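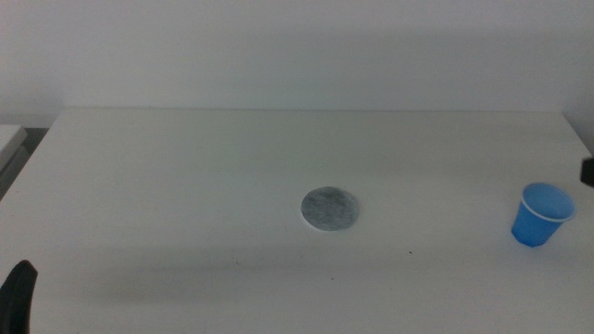 스투티마인(Stutimine)의 공개일에 다녀왔습니다. 저는 작은 카페를 운영하는 사람이고, 한국에서 산 지 8년이 되었지만 글은 아직 천천히 씁니다. 이번 리뷰의 대상은 이 회사가 전시한 양팔 로봇 키트 '제타인(Zetine)'입니다. 시연 과제는 컵을 집어 받침 위에 올리는 일이었습니다. 하얀 테이블 가운데에 얼룩무늬가 있는 회색 원판이 있고, 오른쪽에는 작은 파란색 플라스틱 컵이 따로 서 있어서, 설명을 듣기 전에도 과제를 짐작할 수 있었습니다.

시연은 오후 2시에 시작했습니다. 관람객은 테이블에서 조금 떨어진 의자에 앉고, 직원이 과제를 말한 다음 로봇이 움직입니다. 제가 앉은 동안 로봇은 컵을 18번 옮기려고 했고, 그중 2번은 놓쳤습니다. 한 번은 컵이 옆으로 넘어져서 직원이 손으로 세웠습니다. 다른 한 번은 손가락이 컵의 윗부분을 밀기만 했습니다. 직원은 실패한 것도 그대로 보여 주었고 바로 다음 시도를 했습니다. 저는 이 점이 마음에 들었습니다.

움직임은 제가 기대한 것보다 느립니다. 컵에 가까이 갈 때 팔이 잠깐 멈추고, 그다음에 손가락을 닫습니다. 가벼운 플라스틱 컵이라서 너무 세게 잡으면 찌그러질까 걱정했는데, 제가 본 범위에서는 그런 일이 없었습니다. 내려놓는 동작은 더 좋았습니다. 컵 바닥이 받침에 닿을 때 소리가 거의 나지 않았습니다. 다만 컵이 받침의 정확한 가운데에 놓이지 않는 때가 많았고, 손님에게 음료를 내는 일이라면 저는 이 정도로는 부족하다고 생각합니다.

소음은 작은 편입니다. 앞줄에서는 모터 소리가 들리지만 대화에 방해가 되지 않습니다. 비상 정지 버튼은 직원 쪽에만 있었습니다. 관람객 쪽에도 하나 있으면 더 안심이 될 것 같습니다.

제어 프로그램의 이름은 '아보라(Avora)'입니다. 시연 뒤에 희망자는 화면을 직접 만져 볼 수 있었습니다. 메뉴는 영어와 한국어가 섞여 있고, 한국어 번역이 조금 어색합니다. 외국인인 제가 읽어도 이상한 문장이 있었습니다. 그래도 새 위치를 저장하는 순서는 쉬워서 저는 두 번째에 혼자 할 수 있었습니다. 저장한 위치에 이름을 붙이는 칸이 너무 짧은 것은 불편합니다. 긴 이름은 뒤가 잘려서 서로 구별이 안 됩니다.

교육용 자료는 협력 회사 아라브자데(Arabzadeh)에서 만든다고 들었습니다. 견본 책자를 받아 집에서 읽었습니다. 그림이 많고 문장이 짧아서 저 같은 독자에게 좋습니다. 그러나 팔을 처음 조립하는 부분에서 나사의 크기가 적혀 있지 않습니다. 문의하니 다음 판에 넣겠다고 답이 왔습니다.

가격은 현장에서 알려 주지 않았고 상담을 신청해야 합니다. 입장료는 4000원이고 커피가 포함됩니다. 의자가 많지 않으니 일찍 가시는 것이 좋습니다. 주차장은 건물 뒤에 있지만 입구가 좁아서 큰 차는 들어가기 어렵습니다.

저는 우리 가게에 이 키트를 사지 않을 것입니다. 지금 속도로는 바쁜 아침 시간에 쓸 수 없습니다. 학교나 동아리에서 로봇 팔을 처음 배우려는 분이라면 한번 보러 가실 만합니다. 다음 공개일은 10월이라고 하며, 그때는 손잡이가 있는 컵으로 시연한다고 합니다. 저도 다시 신청했습니다.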